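Workshop > Notebooks > Table Linen and Small Cooperage
August – entry by Kiều Ngô
Filed under: Textiles, Wooden Ware, Work in Progress

Work resumed at 9.15 on the green gridded tablecloth intended for the Mousavi tea room order. The purpose of the session was to settle the finishing of the hems, to decide on a method of folding for dispatch, and to begin trials of the cloth together with the slatted wooden container that the client wishes to place on each table. Hạnh Phùng attended for the first part of the morning and Bình Bùi for the remainder.

Hems

The first sample had been hemmed with the standard thread from the Duvby stock. Hạnh Phùng considered the stitch too tight at the corners, and I agree. The corners pulled inwards after pressing and the printed lines no longer met the edge squarely. The second sample was hemmed with a longer stitch and a slightly lower tension, and the corners now lie acceptably. The longer stitch is to be used for the whole order. The setting has been written on the card kept with the machine, which should not be removed from the drawer.

It should be noted for future orders that a printed grid is much less forgiving than a plain cloth. A hem that wanders by the width of a pencil line would pass unremarked on our undyed range. Against a row of white lines it is noticed at once. Thư Khúc has asked that all gridded cloths be cut along the printed line and not by measurement from the selvedge, and this will be added to the cutting instructions.

Folding

Cloths from the previous delivery were folded lengthways down the middle and then in three. The client reported that the centre fold remained after the cloths had been on the tables for several days. We have two proposals. Viorica Stanciu favours rolling on card tubes, as was done for the Onine order. Bình Bùi would prefer to keep the fold and supply a short note advising a warm iron from the reverse side. Rolling takes more room in the boxes and the tubes must be bought in. The carriage price quoted for the rolled cloths is 289, against which the folded consignment would travel in boxes we already hold.

I have asked for one further trial before a decision is made. A cloth will be left folded under weight, then opened on the table and examined the next day without ironing. If the fold is still plain to see from a seated position, we shall roll.

Container

The wooden container was placed towards one corner of the cloth, which is where the client has asked for it to stand so that the middle of the table is left for the teapot. The pale slats sit well with the green, and the two yellow bands, one at the rim and one at the base, are brighter than I had expected from the drawing. Hạnh Phùng thought them rather strong. Viorica Stanciu disagreed, and pointed out that the tea room is on the north side of the building and receives little sun. I am inclined to leave the colour as it is and to send one container to the client for approval under reference 709.

The gloss on the bands raises a separate matter. A smooth finish shows fingermarks, and the staff will be lifting these containers several times a day. Bình Bùi is to ask Drutau whether the same yellow can be supplied in a satin finish, and at what delay. If the delay exceeds three weeks the present finish will stand.

The underside should also be checked on every piece before packing. One of the early containers had a rough place under the base that caught the weave of an older cloth. It was sanded and gave no further trouble, but a snag in a printed line cannot be mended invisibly.

Cloth and container together, as at the close of the morning:

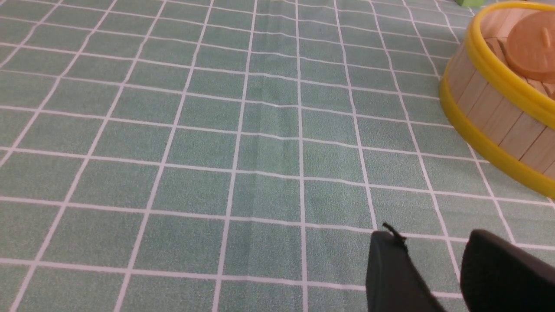 Matters outstanding

1. Fold trial to be set up by Bình Bùi and the result entered in this notebook.

2. Cutting instructions to be amended as requested by Thư Khúc. The old sheet is to be withdrawn from the board at the same time, as two versions were in use last season and caused some confusion.

3. Enquiry to Drutau regarding the satin finish.

4. Wash test on the second hemmed sample. Twenty washes were specified by the client and nearly half have been completed. Any change in the green is to be judged in daylight against the piece kept back in the cupboard, never under the bench lamp.

5. Order number 1836 to be quoted on all correspondence. Letters bearing the earlier number should be returned to me for correction.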